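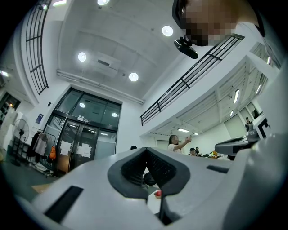 Photo: Niltum visitor day, main hall

I've wanted to get inside Niltum ever since a colleague came back raving about their house rules, and on Thursday I finally did! Ten of us signed up for the November visit, and I'd say most came for the robots. I came for the paperwork.

The hall is a lovely tall white space with a mezzanine and black railings, desks tucked in underneath, and people busy with hand-held grippers. They record everyday handling tasks that way, and the recordings later train robot arms. Our guide was Vlastimil Šimko, who wrote most of the rulebook and can recite it while walking backward up a staircase.

The rulebook is called Destik, and it has 47 rules. That sounds like a lot until you read it, and then you wish it were the standard everywhere. Rule 1 is that anybody may stop a recording, visitors included, and doesn't have to say why. Rule 6 covers the grippers: before each session the pads get checked for grit and wear, the fingers get opened and closed fully, and the result goes on a card with the operator's initials. A gripper with no card stays on the shelf.

The part I liked best was about people. Every face gets pixelated before a recording leaves the building, with no exceptions for staff who say they don't mind. (Vlastimil was firm on this one. Folks change their minds, he said, and a recording can't.) Consent forms are one page, in plain words, and you can withdraw later by quoting your session number. They're up to session 3,542, and he showed us how one gets pulled from the archive. It took him under a minute.

Operators work 30 minutes and then swap out. I got to try a gripper myself and my wrist was tired well before that, so I believe in this rule completely.

We also talked about Pito, the older rulebook they used at the Štefanec site. It had pages on equipment and almost nothing on breaks or privacy, and Vlastimil keeps a marked-up copy for new hires to argue with. What a great idea! I'm stealing it for our own shop.

One gripe: the shared log is still typed up by hand at the end of the day, and two of us spotted a wrong session number on the printout. He wrote it down right there. Next visit is in the spring, and you need closed shoes.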